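FOR IMMEDIATE RELEASE

Kazmi Table Exchange Returns to Allstead With More Room, Longer Hours and a Free Refinishing Bench
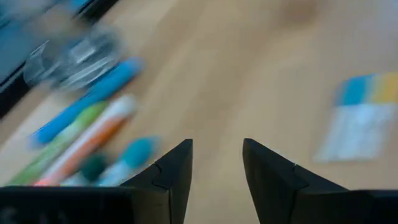

Benedetta Caruso remembers that her family's old kitchen table had gone so dull she was ready to put it out on the curb, and that she is very glad she brought it in first. She told us she now eats breakfast at it every day, with the old marks still showing, and wouldn't trade it for a new one.

Hearing things like that is a great part of why we do this, and so it is with real pleasure that Kazmi, the family-run furniture workshop on Tenano Street, announces the return of its Table Exchange. Doors open to the public on Thursday, February 10, 2022, at nine in the morning, and the exchange will stay open for 23 days in a row, weekends included.

For anyone who hasn't been before, the idea is a simple one. You bring us a wooden table you no longer have a place for, whether it's a kitchen table, a desk, a little side table from the hallway or something your aunt left you that never did fit through the dining room door. We look it over with you, agree on a fair credit, and you can put that credit toward any other table on the floor or save it for later. Tables that need work go to the back shop, where they are sanded, oiled and tightened up before they go out again. Last year the exchange found new homes for 368 tables, and we were sorry to have to turn a few away for lack of space.

This year we have taken over the storefront next door, which gives us room to show 43 tables at a time and (at long last!) a proper place for people to sit down and try them. Please do sit. Bring your own chair if you are particular about height, as plenty of our customers are.

Also new is the refinishing bench, run together with our neighbors at Zusodico, who make the wax and oil we use in the shop. Anyone can bring in a tabletop, a leaf or a small table and get a hand with the basics: how to tell solid wood from veneer before you pick up the sandpaper, how to follow the grain, what to do about a water ring or a dark spot, and when a dark spot is better left alone. The bench is free during exchange hours. A take-home kit with oil, two grades of sandpaper and a cotton cloth is $29.

"A light-colored top shows everything, and people worry about that," said Lorne Carrier of Kazmi. "Most of what they bring in can be cleaned up in an afternoon with a little patience, and some of it we talk them into keeping the way it is."

Larger tables can be picked up from any address in Allstead. Pickups fill quickly, so please call the shop at least two days ahead and have the length and width handy, along with a word about any stairs.

Hours are 9 a.m. to 6 p.m. on weekdays and 10 a.m. to 4 p.m. on weekends. Admission is free, there is parking behind the building, and coffee will be on all day.

Media contact: Lorne Carrier, Kazmi, Tenano Street, Allstead

###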